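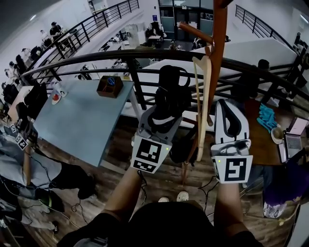 The trailer for Skerketti is out, a week earlier than the studio had said. It went up at 6 this evening in Hindi, Tamil and Telugu. Short thread on what's in it.

It runs for two minutes and 11 seconds. Most of that is Jitendra Sandhu as a railway inspector posted to a hill town where the night goods train keeps arriving one wagon short. He has the moustache from the first poster and very few lines.

Ritu Sengar gets more to do than I expected. She plays the station master's daughter and she has the only long speech in the trailer. The Tamil dub of that speech is better than the Hindi one. The Hindi lip sync is off in two places.

The villain still hasn't been shown. We get a voice on a phone and a hand putting down a glass. Fans in the replies are sure they know who it is. The cast list released in June has a gap in it, so they could be right.

Music: the theme is the same one from the teaser, slower, with a lot more drums. No songs in the trailer at all. The first single is out next month and it's a wedding number.

Running time is not confirmed. A cinema chain listing had it at 89 minutes this morning, which would be very short for a film with an interval. The listing has since been taken down.

Rirex is handling the overseas release. UK cinemas get the Hindi and Tamil versions with English subtitles. Nothing yet on the Telugu version here.

Someone asked about the train fight. Yes, it's in there, 7 seconds of it near the end. Sandhu loses his cap and carries on.

Advance booking isn't open yet. I'll add the link to this thread when it is.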